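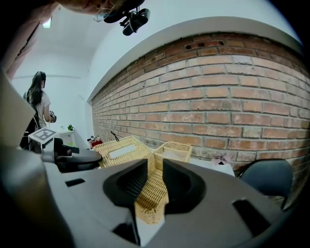
夏季野餐日和交换桌的通知

各位邻居、各位会员,大家好。

今年的夏季野餐日已经定下来了,地点还是在Berkix公园靠河的那片草地,从上午十一点开始,到下午四点结束。去年我们在树下面坐得太挤,所以今年向公园多申请了一块地方,从小桥一直到旧的船屋。请大家不要把自行车停在小桥上,公园的人去年对我们提过意见。

先说吃的。和以前一样,每家带一个菜,再带自己用的盘子和杯子。面包由Szabo面包店提供,他们答应给我们黑麦面包和一种带葛缕子的小面包,第二种我个人非常推荐,配黄油和小萝卜很好吃。饮料方面,我们只准备水和接骨木花糖浆。想喝咖啡的人请自己带保温瓶,因为公园里的小亭子六月还在修理,窗口不开。

天气热的时候,带奶油和生鸡蛋的菜不太合适。去年有一份土豆沙拉在太阳下面放了很久,最后只好倒掉,做菜的人很伤心,我们也觉得可惜。醋和油拌的沙拉、腌黄瓜、硬一点的奶酪、樱桃,这些都比较放心。如果您的菜里有坚果,请写一张小纸条放在旁边。

再说交换桌。很多会员来信问,今年还有没有交换桌,回答是有的。您可以把家里不再用的野餐用品带来,例如桌布、餐具、毯子、篮子,放在桌上,别人喜欢就可以拿走。不需要一件换一件。到四点钟没有人拿的东西,请您自己带回家,我们没有仓库可以存放。

关于旧篮子,我想多写几句,因为我家里用藤编的东西用了很多年,有一点经验。藤和柳条最怕两件事,一是长期潮湿,二是放在暖气旁边。太湿会发霉,太干会变脆,一弯就断。打扫的时候,先用软刷子把缝里的面包屑刷出来,再用拧得很干的布擦一遍,然后放在阴凉通风的地方。如果有布的内衬,最好拆下来单独洗,完全干了以后再装回去。
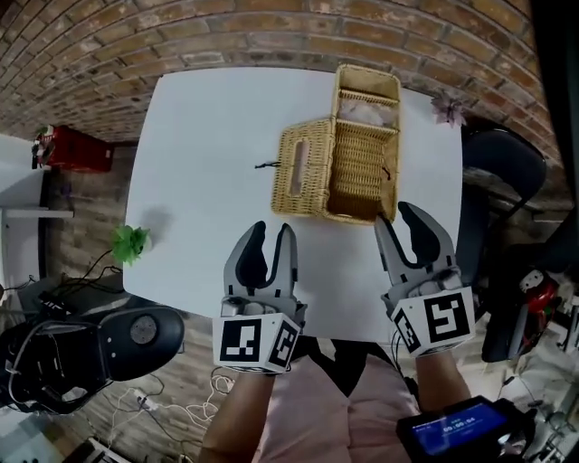

带盖的藤编篮子,盖子打开着。

有盖子的篮子,请检查一下盖子连接的地方,那里通常最先坏。断了一两根藤条不要紧,可以剪一段新的,在温水里泡半个小时,变软以后顺着原来的花纹穿进去。如果是皮带或者绳子坏了,Gevent街上的修鞋铺可以换,价钱不高,但是要等几天,所以请早一点送去。

收起来过冬的时候,篮子里面不要放塑料袋。我在November,也就是十一月,会把所有的篮子从阁楼拿下来看一次,如果有白色的小点,就用稀释的醋擦掉。这个办法是我母亲教我的,在我的家乡大家都这样做。

下面是一些零碎的事情。

羽毛球网今年有人借给我们,球拍请自己带。孩子们的寻宝游戏下午两点开始,在船屋前面集合,六岁以下的孩子需要一位大人陪着。

去年野餐日的收入是1,112,支出是518,剩下的钱已经放进今年的场地费里。详细的账目贴在Tosico活动室的布告板上,欢迎去看。

坐公共汽车来的人请注意,河边那一站因为修路暂时取消,要在前一站下车,然后沿着河走十分钟。路是平的,推婴儿车也没有问题。

如果下雨,我们搬到Tosico活动室里面,时间不变。是否搬地方,早上八点以前会写在活动室的门上,也会给留了邮箱的会员发一封信。请不要打电话到面包店去问,他们早上很忙。

报名请回复这封通讯,写上人数和您打算带的菜。如果甜点太多,我会写信问您愿不愿意换成咸的。去年我们有很多苹果蛋糕,味道都很好,可是到了三点钟,大家只想找一块奶酪。

通讯编辑
2023年6月14日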